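Packing Room Assistants and Weekend Box Folders, Brivix Gift Boxes

Posted 22 November 2021

We're growing our little packing room and we'd love to find a few people who enjoy working with their hands! Brivix makes and fills gift boxes for small shops: soap makers, tea sellers, a couple of candle studios, one very busy stationery store. The boxes come to us as flat printed card, and we fold them, line them, fill them, close them and get them ready for the courier. It's calm, friendly work, and if you are the kind of person who can't walk past a crooked picture frame, you'll probably like it here.

We have two openings right now.

Packing room assistant (part time, 20 hours a week)
You'll be with us through the whole job, from opening the bundles of flat card to taping up the shipping cartons. On a busy shift the room gets through up to 900 boxes between everyone, and on a slow one we catch up on samples, restock the tissue shelves and try out new folds.

Weekend box folder (casual)
This one is folding only. You come in, pick up a stack and get going. Shifts are short and you can swap them easily with the others. It suits students, parents, retired people, anybody who wants a few extra hours without a lot of fuss.

What the work is like

Most of our boxes start the same way. You run a thumb along each crease first, then bring the long sides up, then tuck the tabs into their slits. Straight boxes are easy and you'll have them down by your first coffee break. Tapered ones take more patience, since the two ends are different sizes and the card wants to twist if you start at the wrong end (start at the wide one). We also do sleeves, pillow boxes and a tall hexagon for Tatumon that everybody complains about and everybody secretly loves, me included.

After folding comes the inside. Tissue, shredded paper or a card insert, depending on the order. Each order has a sheet clipped to the shelf with a sample box next to it, so you always have something real to compare with. If a box gets a dented corner, it goes in the practice bin. Please don't try to save it! We use those for training and for the school craft drives every October.

You can sit or stand. Chairs and tables can be moved wherever you like them, and people do move them, so the room never looks quite the same two shifts in a row. There's music most of the time. Whoever opens up picks it.

You might be a good fit if you

like repeating a job until it feels smooth
notice when a fold is a little off and want to fix it
can lift a carton of flat card, or are happy to ask for a hand
can read an order sheet and follow it
get along with people in a shared room

You don't need any experience. Estela Zúñiga came to us from a bakery and had never folded anything fancier than a cake box. She now works out the folding order for all our new shapes and trains everyone who joins. Origami fans, quilters and model builders, we'd be so happy to hear from you too, but it's not a requirement at all.

What we offer

Paid training from your first hour
A set schedule for part-time staff, agreed one month ahead
Free lunch on full shifts (Chae-won Oh orders it and she has excellent taste)
Staff price on anything we stock, including the Ra tea sets
A bus pass if you travel in from outside town

Trial session

Before anyone signs anything we ask you to come in for a paid trial of 3 hours. You'll meet the team, fold a few styles and pack one small order from start to finish. We aren't timing you. What we're hoping to see is neat creases, and that you're having a decent time. Wear something comfortable, bring a water bottle, and leave rings and bracelets at home if you can, as they catch on the tissue.

If you'd like to get a feel for things first, read the short piece from our workroom page.

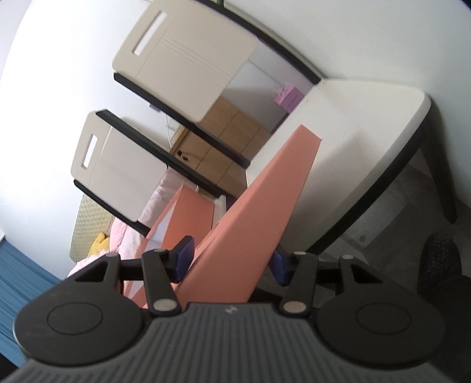
Reading time: 3 min

Coral, and how we fold it

Coral is the color everyone asks about. It leans pink or orange depending on how the light hits it, so please don't panic if two panels look like different shades. Check the order sheet before you set one aside.

With long panels that narrow toward one end, keep the fold along the side thin and crisp. Look for the little slit or seam near the edge before you bring the next side over, and go gently around it. Square off the narrow end last. A clean corner there makes the whole box look finished, and a soft one is the first thing a customer sees.

How to apply

Send a few lines about yourself to Chae-won Oh at the Brivix office, or drop a note in the box by our door on Grodness Street. Tell us which opening you're interested in, which hours suit you, and one thing you've made by hand that you were pleased with. A scarf, a shelf, a birthday card, anything! A résumé is welcome but you don't have to send one.

We read everything and reply to everyone, normally within 9 days. Both openings stay up until they're filled.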